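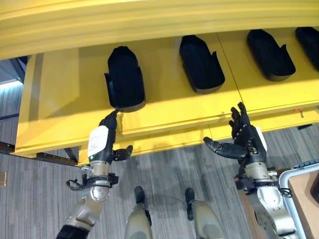

Left hand at the first holder on the yellow shelf, right hand open by the front lip.

Shelf cell rules — FAQ
Updated January 2024. Replaces the October sheet, please recycle that one.

Who do these rules apply to?
Everyone who starts, stops, teaches or cleans up after the robot at the Astberg site. Visitors too, but visitors don't get a pendant.

Do I need sign-off before my first run?
Yes. Kayode Briggs or Oluwatosin Idahosa. Either one, not both. Verbal is not enough, it goes in the Dramus log under your own login.

How far back do I stand?
2 meters from the nearest fingertip at full reach. Not from the feet. People keep measuring from the feet.

Can I reach in to straighten a holder?
Not while the arms are live. Stop, wait for the hold tone, then reach. If a holder is crooked and the run is going fine, leave it alone and write it down.

What counts as a bad touch?
Any contact with the shelf itself, either hand. Fingertip on a holder is fine, thats the job. Knuckles or wrist on the yellow is a stop. Log it even if there's no mark.

Are both hands allowed at the shelf at once?
Yes, if they are working different holders or one is just waiting open. Both hands on the same holder needs the two-hand program loaded. Check the name on the pendant before you press anything.

Speed limit?
30 percent for teaching and for the first run after any change. Change means anything — new grip, moved shelf, software update, somebody bumped it. After that, whatever the job card says.

What about cables?
Look at both wrists before you start. A loop is ok if it has slack through the whole wrist turn. Tight, pinched or rubbing, don't run. Tape is not a repair.

Carpet?
Keep it clear under the shelf and around the legs. Bags, cups, tools, all out. Loose edges get reported the same day.

When are the hands due for service?
Every 2000 cycles. Dramus sends a reminder but it is sometimes late so check the counter yourself. Fleller does the work, we don't open the hands here. Don't peel the labels off the backs, Fleller needs them.

What is the pass mark for a new routine?
94 clean placements out of the test set, in one session, no restarts. If you restart you start over. No averaging across days.

Does the Ibrahim checklist still count?
For the shelf bolts and the floor rail, yes. For everythign else use this page.

I hit the e-stop by accident. Am I in trouble?
No. Log it, reset with a second person present, carry on. Hit it whenever you want to.

Can I film a run?
Ask first. No faces, no badges, no job cards in the shot.

Question not on here?
Ask Oluwatosin before the run — not after.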